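コンクリート平板の広場を点検し、目地を補修する手順

更新日:2023/3/9

建物のあいだにあるような広い舗装広場は、ふだん歩いているだけでは傷みに気づきにくい場所です。このページでは、コンクリート平板の舗装を自分たちで見てまわり、記録し、目地の軽い補修までを行う手順をまとめます。構造に関わる沈下や、車両が乗り入れる部分の打ち替えは扱いません。そうした箇所が見つかったら、記録だけ取って専門業者に渡してください。

用意するもの

・平面図の写し(A3くらいに拡大したもの)
・チョーク 白と黄
・5メートルの巻尺
・アルミの直定規
・すきまゲージ、なければ厚みのわかる金属板
・硬めのデッキブラシ、目地かき用の細いへら
・ブロワーまたは業務用掃除機
・バックアップ材(丸ひも状の発泡材)
・目地用シーリング材とプライマー
・マスキングテープ
・カラーコーンとバー

シーリング材は、当方ではロスティコ(Rostico)の一成分形を使っています。同じ会社のプライマーと組で使う前提の製品なので、別の銘柄を選ぶときはプライマーもそちらに合わせます。色は「ライトグレー」と書かれていても実物はかなり違います。平板の隅に少量を塗り、硬化後に見てから本数を注文します。

1. 天気を選ぶ

目視点検は、日差しの強い日よりも曇った日のほうがはかどります。白っぽいコンクリートは晴天だと照り返しで表面が飛んで見え、浅いひびや補修跡を拾えません。反対に、段差を探すなら朝か夕方の低い光が役に立ちます。影が細く出るので、数ミリの違いでも線になって見えます。両方を一日で済ませようとせず、ひびと汚れは曇りの日、段差は晴れた日の朝、と分けておくと記録も整理しやすくなります。

シーリングの施工日は別に考えます。降雨のおそれがある日は避け、前日に降った場合は目地の底まで乾いているか指で確かめます。表面が白く乾いていても、溝の奥はまだ湿っていることがよくあります。

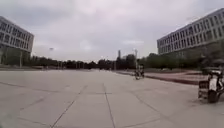 点検の範囲は、最初に図面の上で区切っておきます。広い舗装面を何も決めずに歩き出すと、途中で自分の位置がわからなくなり、同じ場所を二度見たり、端を丸ごと飛ばしたりします。区切りの基準には動かないものを使います。両側に建物が建つこうした広場なら外壁の線が使えますし、奥に立っている背の高い照明柱も遠くからの目当てになります。樹木は目印としては便利ですが、葉が茂ると幹の位置がつかめないので、基準点にはしません。

区画には記号を振ります。建物に沿う方向を英字、直角の方向を数字にして、A1、A2のように書きます。当方が担当するアトコム(Atcombe)の広場では、この方法で94区画になりました。一区画の大きさは、中央に立って四隅が無理なく見える程度が目安です。

2. 掃き掃除をする

点検の前に、区画ごとに砂と落ち葉を取り除きます。特に植え込みに近い側は、土が目地にかぶさって溝が埋まったように見えます。デッキブラシを目地と同じ向きに動かし、浮いたごみをブロワーで一方向に飛ばします。排水口に向けて飛ばすと詰まるので、向きは先に決めておきます。

高圧洗浄機はこの段階では使いません。劣化した目地材が水圧で抜け、どこまでが元の傷みだったのかわからなくなります。

3. 目地に沿って歩く

平板の面を見る前に、まず目地だけを見て歩きます。長く通っている目地を一本選び、端から端まで、溝をまたぐようにして進みます。次に隣の一本を戻ってきます。縦方向が終わったら、直角に交わる短い目地を同じように見ます。

見るのは次の点です。

・目地材が平板の側面からはがれていないか
・目地材そのものに横割れがないか
・草が出ていないか
・溝の両側で高さが違っていないか
・角が欠けていないか

見つけた箇所には、その場でチョークの印をつけます。補修するものは白、業者に見せるものは黄です。歩き終えてから図面に書き写します。歩きながら書くと視線が上下して見落とします。

段差は直定規を高い側に置き、低い側とのすきまをゲージで測ります。当方の基準では、2ミリまでは記録のみ、5ミリを超えたら黄色の印です。施設ごとに管理基準があるはずなので、数値はそちらを優先してください。

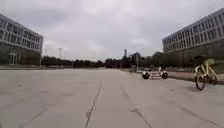

目地を見終えたら、平板の面に移ります。まず汚れと傷みを分けます。色が濃いだけの部分は、雨水の跡、油、以前の補修材のにじみなど原因がいろいろで、多くは急いで手を入れる必要がありません。手袋を外して表面をなで、粉がつくか、ざらつきが周囲と違うかを確かめます。粉が出る場合は表層が弱っているので、範囲をチョークで囲んで記録します。

ひびは、始まりと終わりの位置を図面に写し、いちばん広いところの幅を測ります。前回の記録があれば並べて見ます。長さが変わっていなければそのまま様子を見ます。伸びていたら黄色の印に変えます。

平板を直定規の柄や小さな木槌で軽くたたき、音を聞く方法もあります。周囲より低くこもった音がする箇所は、下にすきまができている可能性があります。これは慣れが要るので、初めての人は音が違うと感じた区画の記号だけ書き留めておけば十分です。

4. 古い目地材を取り除く

白い印をつけた箇所から始めます。コーンとバーで通行を分け、建物の出入口の前は人の少ない時間に回します。

カッターで目地材の両側に切れ目を入れ、へらで起こして引き抜きます。まだしっかりついている部分まで無理にはがすことはありません。はがれている範囲の両端から、手のひら一つ分ほど余計に取れば継ぎ目が安定します。溝の側面に残った薄い膜はワイヤーブラシで落とし、最後に掃除機で底の粉を吸います。

角が欠けているところは、先に補修モルタルで形を戻します。キルティック(Kiltik)の速硬タイプは練ってからすぐに固まり始めるので、一度にたくさん練らないこと。溝に流れ込まないよう、目地幅に合わせた発泡材の板を差しておきます。モルタルが硬化するまでシーリングには進みません。

5. シーリング材を充填する

手順は次のとおりです。

一、溝の深さを測り、バックアップ材を押し込む。目地幅より少し太いものを選び、ねじらずに入れる。
二、両側の平板の縁にマスキングテープを貼る。
三、溝の側面にプライマーを塗り、容器に書かれた時間だけ置く。
四、ノズルの先を目地幅に合わせて斜めに切る。
五、ノズルを溝の底に近づけ、手前に引きながら充填する。
六、へらで押さえ、表面を平板よりわずかに低く仕上げる。
七、硬化が始まる前にテープをはがす。

テープは目地に対して斜め外側へ引きます。真上に引くと縁が糸を引き、平板の上に点々と残ります。残ったものは濡れているうちに拭くと広がるので、固まってから削ります。

長い目地を一度に仕上げようとすると、後半でへらが間に合わなくなります。一人で作業するなら、平板二、三枚分ごとに区切るほうがきれいに納まります。

6. 養生と確認

歩行を再開できる時間は製品と気温で変わります。容器の表示に従い、寒い時期は長めに見ておきます。コーンは表示の時間が過ぎ、指で押して跡がつかないことを確かめてから外します。

翌日、側面との境目をもう一度見ます。細い線のようなすきまがあれば、プライマーの塗り残しか、溝に粉が残っていたと考えられます。上から塗り足しても長持ちしないので、その部分だけ抜いてやり直します。

7. 記録をまとめる

台帳には、区画の記号、目地かひびか段差かの別、測った値、処置、使った材料の製造番号を書きます。写真は必ず同じ向きで撮り、巻尺を添えます。当方ではダンクワ(Dankwa)の点検台帳を使っていますが、表計算ソフトでも困りません。大事なのは区画の記号を途中で変えないことです。図面を描き直したときに番号を振り直すと、過去の記録とつながらなくなります。

次の点検は7月に行います。気温が高い時期は平板が伸びて目地が狭くなり、詰めすぎたシーリング材が表面に盛り上がることがあります。その場合は盛り上がった部分だけをカッターで平らに切り、同じ区画の欄に書き足しておきます。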